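3.2 The hand-held gripper

Of all the parts in the Vovard kit, the hand-held gripper was the one we most enjoyed using. It needs no arm, no controller and no safety fence, so a new operator can pick it up and start recording right away. We collected 1480 demonstrations with it in February, across 5 tasks, and would happily have gone on to 2000 if the schedule had allowed.

The fingers are flat plates with dark felt-like pads on the inner faces. We were skeptical of the pads at first – felt seemed too soft for a tool that gets knocked against tables all day – but they suit light objects very well. The hanging-toy task (Figure 2) shows why this matters. The target is a small toy bear that dangles from a clip on a black stand, and it swings at the slightest touch. Operators approach with the fingers wide open and close slowly, and the camera on the tool keeps both pads in view.

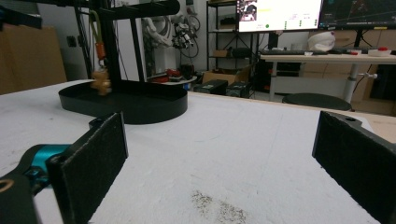
Figure 2. View from the gripper camera in the hanging-toy task, fingers open, with the toy suspended over the tray of the stand.

3.3 Comparison with the Clatar glove

The Clatar glove gives richer finger motion, and we like it a great deal for in-hand work. For the hanging toy, though, the Vovard tool was easier to teach and far less tiring. Both record to the Grumard format, so the same training code served for all tasks without changes.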